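The Long Way Back to Gas

When Solomiia Vasylenko moved into her flat in Starkdale, the kitchen came with an electric range that took most of a song to boil an egg. She cooked on it for two winters. In May she had it pulled out and a gas stove put in.

She isn't the only one on her street. Barry Horrocks has fitted stoves in Starkdale and Gorbridge since 2000, and he says small kitchens make up most of his work now. The usual job costs 1214 with the pipework, and almost half of that is labor.

"People want to see the flame," Horrocks says. "They grew up with it."

Not everyone agrees. Siyabonga Mokgethi runs a lunch counter in Gorbridge and went the other way, to induction. His back room is narrow and got too warm by noon - his cooks were glad of the change.

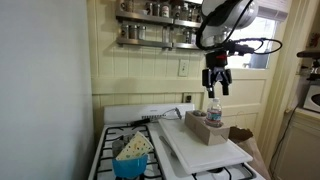
Vasylenko has heard the case against gas and keeps a window open when she fries. Her soup takes less of the evening, and she has gone back to making dumplings on weeknights. The old range is still in the hallway, waiting for a cousin with a van.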